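About Saithong

Saithong began with two friends, one rented room over a bakery and a very long argument about paper. Prapai Paisan had spent years laying out cookbooks for other people, and Chutima Srisuk had been binding them, and sometime in a rainy September they decided they would like to make a few of their own. The first was a slim collection of noodle recipes from Chutima's aunts (there are a lot of aunts), and we printed 279 copies, which felt wildly ambitious at the time. They were gone by spring!

We have grown a little since then, though we still like to think of ourselves as a kitchen table sort of publisher. These days we put out cookbooks, neighborhood histories and the occasional book of photographs, and our mailing list has crept up to about 822 readers, many of whom write back to tell us which recipes need more salt. We read every letter, and we do fix the salt.
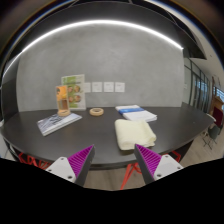
A thick one in pale blue, gray and white, on the dark table.

Our home is now on the ground floor of the old Barside building, where you are always welcome to come in, sit down and leaf through whatever we have out. Chutima teaches a beginners' bookbinding class in the evenings – all you need to bring is an apron and a bit of patience – and Prapai is usually glad to talk with anyone who has a family recipe box and no idea what to do with it. Our next book, Temard, gathers 49 soups from home cooks up and down the river, and we can hardly wait to share it with you.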